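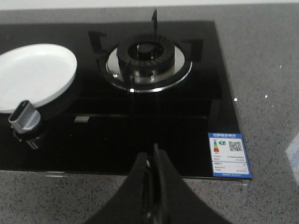

Can a ready-made wrist camera and gripper kit record usable data for stovetop tasks without changes to the hardware?

With the Hasov kit it can for most of them, as long as the camera exposure is locked and the fingers are kept at a steeper angle than the default over shiny surfaces.

4. Evaluation of the Hasov kit in kitchen work

4.1 What was tested

The Hasov kit is sold by Remero as a single package for groups that want to collect manipulation data on an arm they already own. It contains a two-finger gripper, a small camera that mounts at the wrist, a controller box, cables, and a license for the Murín recording software. Remero also offers a setup service, in which a technician fits the kit and hands over a calibrated system. We bought 2 kits and paid for the setup service on one of them. The other we installed ourselves from the printed guide. Remero had no part in planning the tests and did not see the results before submission.

All work was carried out in the test kitchen at Rimimstead, which has the fittings of an ordinary home kitchen. We chose it over a lab bench for a simple reason. Earlier tests of similar kits were mostly done on matte tables with blocks and cups, and people who read those tests often found that the same kit did worse once it was moved near a sink, a stove, or a window. The kitchen was not changed for the camera. Labels that came with the appliances were left on, and the regular ceiling lights were used for every recording.

4.2 Tasks and recordings

The task list had 10 entries. They covered moving a pan onto and off a burner, placing a lid, turning a control knob to a marked position, wiping the cooktop, wiping the counter, picking up a utensil, setting a utensil down, opening a drawer, closing a drawer, and moving a small packet from the counter to a shelf. The gas supply was shut off for the entire study, so no task involved a flame or a hot surface.

An operator drove the arm by hand controller in each recording. The operator watched the wrist view on a monitor and could also look directly at the arm. We collected 3,540 recordings over the course of the study. Of these, 140 were removed before any analysis, either because the software had written an incomplete file or because the operator marked the attempt as a false start. The remaining recordings were reviewed by hand and sorted as complete, partial, or failed.

Figure 2. Wrist camera view during cooktop work. The gripper fingers enter from the bottom and overlap the front rim of the glass. A burner with its pan support, part of a white pan, and a control knob are in view, along with the energy label near the lower right corner of the cooktop.

4.3 Field of view

The Hasov camera has a fixed lens and a fixed tilt. In its default position the fingers take up the bottom center of the image, as in Figure 2. Operators liked having the fingers in sight at all times, and the seam between the two halves turned out to be a useful guide for lining up with a knob or a handle. The cost is that the fingers cover the area directly in front of them. During knob turning, the target was often hidden at the moment of contact, and operators finished the motion by feel of the controller or by looking at the arm itself.

Objects to the sides were also a problem. The pan in Figure 2 is only half in view on the left. For a person this is enough to know that a pan is there and to estimate where its rim continues. A policy trained on wrist images alone has less to go on, and we would not recommend the kit as the only camera for tasks in which the arm must keep clear of cookware next to the target. Remero sells a bracket that raises the camera. We fitted it for a short time and saw more of the sides, but it struck the pan support when the gripper came in low, and we took it off again.

4.4 Reflections and exposure

Black glass was the hardest surface in the kitchen. It absorbs most of the light that reaches it and returns faint mirror images of whatever stands above it, while bright metal parts on the same cooktop produce strong highlights. In Figure 2 the drip ring around the burner and the silver rim of the glass are both bright, and the pan support beside them is black on black. A camera that sets its exposure automatically has to choose between these.

With automatic exposure on, the Hasov camera changed brightness whenever a white pan came into or left the view. The change was slow enough to be visible as a drift over many images. It did not bother the operators much, but it did affect the tracking of thin parts such as the arms of the pan support, which faded into the glass as the image darkened. Locking the exposure removed the drift completely. The setting is found in the Murín software under camera options and is off by default. The printed guide does not mention it. The technician who came with the setup service turned it on without being asked, which is the largest practical difference we found between the two installations.

Locked exposure does not help with the mirror images. Depth estimates computed from the wrist view often placed a second, lower finger beneath the real one when the gripper was held close to the glass. Tilting the wrist so that the fingers met the surface more steeply made the reflection shorter and reduced the error. We made the steeper angle our standard for all cooktop tasks and kept the default angle on the counter, where the speckled gray stone gave the tracker plenty of texture and few reflections.

4.5 Gripper

The gripper itself gave little trouble. The tapered fingers reached between the arms of the pan support without snagging in most attempts, and they held pan handles securely. Knobs were less reliable. When a knob has a raised, flat-sided grip, the fingers can close on the flat sides and turn it well, provided that the wrist is first rotated to match the tilt of the grip. If the wrist was off by a small angle, the fingers closed on the corners and slipped as the turn began. Operators learned to correct for this early in the study, and nearly all of the slips are found in the first recordings from each operator.

Wiping was done with a folded cloth held between the fingers. The cloth stayed in place on the counter and on the open part of the glass. It caught on the pan support when the operator tried to wipe close to the burner, and we ended up treating the area inside the support as outside the task. Anyone planning to use the kit for cleaning work should expect to need a different tool there. Remero lists a pad attachment in its catalog, but it was out of stock for the length of the study.

Small, light packets were the only objects the gripper handled badly throughout. The finger pads are fairly hard, and a soft plastic packet tended to fold and slide out as they closed. Lowering the grip force helped somewhat. The controller stores one force setting per session, so changing it between tasks meant stopping the recording and starting a new session, and this slowed the work more than any other single feature of the kit.

4.6 Software and service

The Murín software was stable for the most part. Incomplete files came from a single cause, a loss of connection between the controller box and the recording computer, and the fault went away after an update released in September. The software saves images and joint positions in one file and adds a time stamp to each entry. The time stamps from the camera and the arm agreed well enough for our purposes. Labels had to be typed by hand at the end of each recording, and there is no way to correct a label inside the program afterward. We corrected mistakes with a script of our own.

Setup by the technician took less time than our own installation and gave a better camera calibration on the first attempt. After we repeated the calibration on our own unit, following the same steps, we could find no difference between the two in any of the tasks. A group with some experience in mounting cameras can do without the service. A group that has none will probably get its money back in recordings that do not need to be thrown out.

4.7 Limits of the test

The study used one kitchen and one cooktop. Other cooktops have a different finish, and enamel or brushed steel would likely give other results than those reported in Section 4.4. The lighting was even and bright at all times, and we made no recordings in daylight or in a dim room. Since the gas was off, we cannot say how heat or steam would affect the camera or the finger pads, and Remero's guide gives no temperature rating for either part. The software version was the current one as of October 18, 2025, and the recordings made before the September update were kept in the set if their files were complete.

Prices are left out of this section. They depend on the arm the kit is ordered for and on whether the setup service is included, and the quotes we received for our two orders cannot be compared directly.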